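Início | Notícias | Bairro | Agenda | Contactos

Biblioteca da Rua Goossens passa a abrir à noite

Já não era sem tempo! A partir de setembro, a biblioteca da Rua Goossens fica aberta até às 23h, e eu, que saio do trabalho quando toda a gente já jantou, ando a sorrir desde que li o aviso na porta. 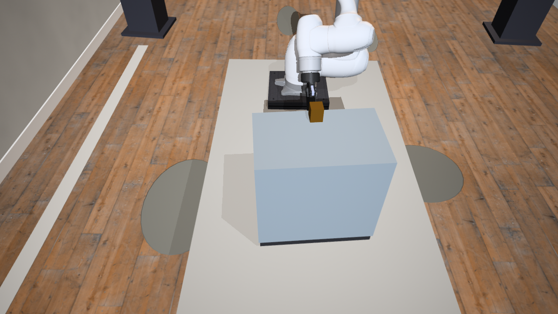
Karlijn Schouten acha que a hora extra devia ter sido dada à manhã, que é quando os reformados lá do prédio querem ler o jornal e dão com a porta fechada até às dez. Percebo o ponto dela (a minha mãe diz o mesmo, e com menos paciência), mas de manhã há pelo menos o café da esquina, e à noite não há nada aberto deste lado da linha.

O novo horário vem depois de um abaixo-assinado com 1.862 assinaturas, entregue na junta antes do verão. Fui uma das últimas a assinar, confesso, e foi em cima do capô de um carro. A junta respondeu em 30 dias — coisa rara por aqui — e aceitou quase tudo, menos a abertura ao domingo, que fica para o orçamento do ano que vem.

Na prática, a sala grande e a sala de estudo funcionam até ao fecho, mas o balcão de empréstimos encerra às 20h. Depois disso, quem quiser levar livros tem de os pedir antes pelo catálogo Index e levantá-los no cacifo da entrada. Experimentei ontem e demorei uma eternidade a acertar no código, mas lá saí com dois policiais e um livro de sopas. Cada leitor pode ter até 6 livros ao mesmo tempo, como até agora.

Pieter Van Rooij, que coordena a sala de leitura, contou-me que também chegaram 331 títulos novos, quase todos infantis e de banda desenhada, e que vão para as estantes aos poucos. O cartão continua gratuito e faz-se na hora, com um documento e uma prova de morada. Levem casaco, que o aquecimento só liga em novembro.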